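Drive carrier won't go back in flat after power supply swap
Asked by tultport_pc in Desktop hardware, March

I am refitting a Dell desktop, case on its side on a slotted metal bench. The old supply was noisy, so I replaced it. The grey plastic drive carrier now stands 2 mm proud at the corner by the supply.
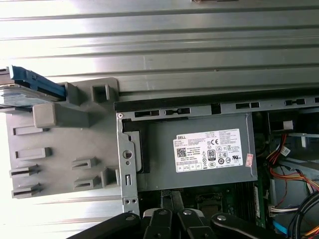
The hard drive sits in the blue plastic caddy and seems to clip in normally. I have tried the carrier with and without the drive and the gap is the same. No screws are left over. Do I trim the plastic, or is something seated wrongly?

2 answers

Answer 1, score 14
Do not trim anything. Check in this order:
1. Disconnect the mains lead. Slacken the supply's screws, push it fully home, retighten.
2. Look for a cable trapped under the carrier. The drive power lead is the usual one.
3. Take the carrier out and lay it on a flat surface. If it rocks, it is warped and needs replacing.

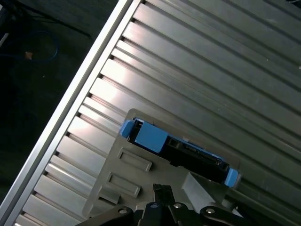 Slotted bench top with a grey plastic tray on it.

Grooves are fine for step 3 as long as the part spans several strips. Fit the carrier before the drive. If it sits flat empty and lifts with the drive in, the fault is in the caddy.

Answer 2, score 1
Had the same on a Barnix tower. Pressed harder and it went in. The blue bits are only friction fit anyway. 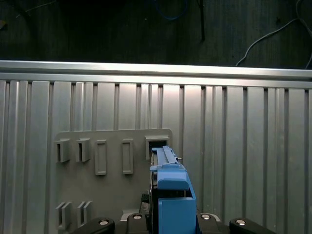

Imke Kettler replied on Thursday: Please don't press harder. The blue caddies latch, and a forced latch snaps at the root. Step 2 above fixed mine, a SATA lead under the front edge.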